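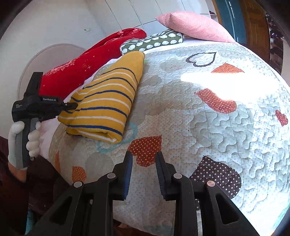
Folding knitwear on the bed, two grippers.

Doing the sums for April. We have money for 5 more hand-held grippers, or 20 if Stokia agrees to lease.

Leasing looks cheaper until you add spare jaw pads. Trekside wants them ordered in one lot of 1000. Far too many for us.

Ramanauskas quoted 21 days for delivery. Skiker hasn't answered yet.

Gloves come out of a separate budget. I keep forgetting that and counting them twice.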